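Acceptance Criteria

A story 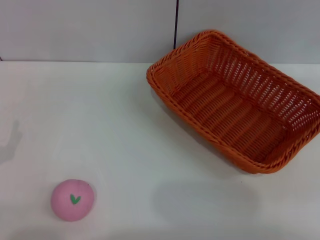
Which of the two grippers should the company buy?

The Ďurica parallel jaw, if the parts are rigid and the price matters; the Zutent three-finger, if they are soft and someone is willing to maintain it.

Eduard Jireš had written that answer in the first week of January and spent the time since then trying to find out whether it was true. The client was Zallholm, who packed soft goods and wanted one model for all their lines. They had asked for a recommendation of no more than 3 pages. The test log stood at 1,035 cycles.

The procedure was simple. Pick up the ball, move it to the orange basket, release it above the rim, return to the start position. A run was 100 cycles. After each run the gripper was changed, the force sensor was zeroed, and the start position was checked against the controller. Jireš did the changes. Reda Filali kept the log.

"Slip on sixty-one," Filali said.

"Which way?"

"Down and out. It recovered on the second attempt."

Jireš wrote nothing. The parallel jaw slipped on the ball when the contact point drifted too far above the center line. This was known. The manual from Ďurica said to correct it with wider pads, and the wider pads would not pass through the opening of the cartons Zallholm used. He had measured the cartons twice.

He let the run finish, locked out the arm and unscrewed the coupling. The Zutent unit was heavier and had to be supported from underneath while the first bolt went in. It had a hose where the other had a cable, and the hose had to be routed along the forearm with enough slack for the wrist to turn. On the second day he had left too little slack and the wrist had stopped at half its travel with a fault code that was not in the documentation.

"Ready," he said.

Filali pressed start. The fingers closed on the ball without denting it. The arm rose, crossed the table, paused for the programmed half second and opened. The ball went into the basket. Filali reset it by hand and the arm went again.

They had worked this way for most of the month in the room Prukedeck let them use after four in the afternoon. It had good light and no windows. Filali sat on a stool with the keyboard on his knees. He had been hired as a controls engineer, and he typed the word "success" so often that he had bound it to a single key.

"What did they pay for the last system?" he asked.

"Zallholm? They had people."

"How many?"

"They didn't put it in the request."

The arm crossed the table. The pressure trace on the monitor rose to its plateau and fell again, each curve lying almost exactly on the one before. On the parallel jaw the same trace had been ragged. Jireš had printed both and pinned them side by side over his desk at home, where his daughter had asked which one was the heartbeat.

At cycle eighty-eight the middle finger closed late. The delay was 2 tenths of a second. The ball rolled slightly in the grip, settled, and was carried across and released as usual.

"Success," said Filali, and pressed the key.

"Mark it."

"It went in."

"Mark it anyway. Late closure, middle finger."

Filali typed it. There was a column for remarks, and until then it had mostly held the times of their coffee breaks.

Jireš stopped the run and went over the finger with a flashlight. The seal at the base joint had a whitish line in it, thin as a hair. He pressed it with his thumbnail. It might have been there when the unit was unpacked. He turned back through the inspection sheet to the line for seals and found his own initials beside it, with no comment.

"Do we count the run?" Filali asked.

"We replace the seal and repeat it."

"And the report?"

Jireš opened the draft. The recommendation was in the first paragraph, where clients liked it. He read it through, moved the cursor to the words about maintenance and added the service interval – nearly half what the supplier had quoted – and after it the cost of the seal, the time needed to fit one and the tools required. The report was now four pages long. He reduced the margins and it was still four.

"They'll choose the cheap one," Filali said.

"Then they'll need different cartons."

"Is that in there?"

"Page two."

He took a new seal from the drawer, checked the part number against the bag and signed for it. It was ten past seven. Filali put the ball back at the start position and cleared the counter to zero.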